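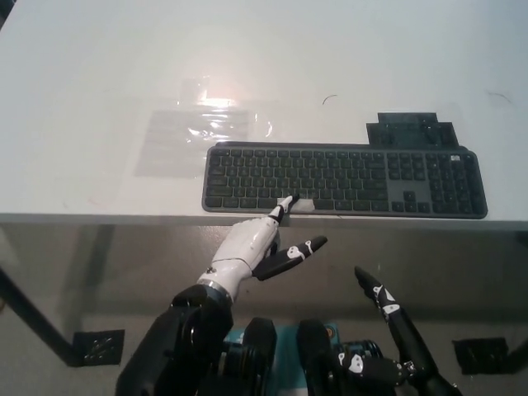 Where do I put the Bukley receiver if my desk is already crowded?
Anywhere within 7 feet of the keyboard, as long as there's no metal in between. I plug mine into the front of the computer and forget it.

Section 2. Pairing

1. Slide the switch on the underside to On. A green light blinks by the switch.

2. Plug in the receiver and wait for the light to go solid. Mine takes about 2 minutes the first time – go get a coffee.

3. Type a few words in any blank document. If letters go missing, move the receiver to another port and try again.

4. Open Ledesma Setup and pick your layout. I always forget this one and then wonder where my quotation marks went!

Note: The setup program wants 760 MB of free space. If you have the older Itico version installed, remove it first (the two of them fight over the volume keys).

Caution: Don't pull the receiver out during an update. I did that once in November and had to start over from step 1.

If the light keeps blinking after all that, swap the batteries and hold down Esc while you switch it back on.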